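Donoditz – is the ending supposed to be real? (spoilers)
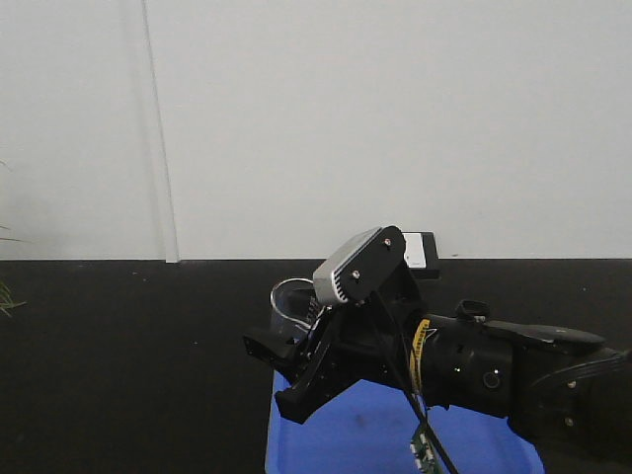

Re: Donoditz ending

pagemoth60
Finished last night, all 400 pages. So the Mistine chapters are the censor's rewrite, right? She never leaves the ministry.

cronin_reader
Disagree. Censor only touches part one. Check the epigraph again.

pagemoth60
Checked. Says nothing about part one – which edition??

cronin_reader
Rirkudberg paperback. Hardback drops chapter 14 completley

dullmargin
Both wrong imo. State doesn't need a censor by then, she's doing it herself. Bleak book. Liked it tho

pagemoth60
ok that I could buy. Still hate teh last page

Contact the mods | © Rirkudberg Readers 2022 | Back to top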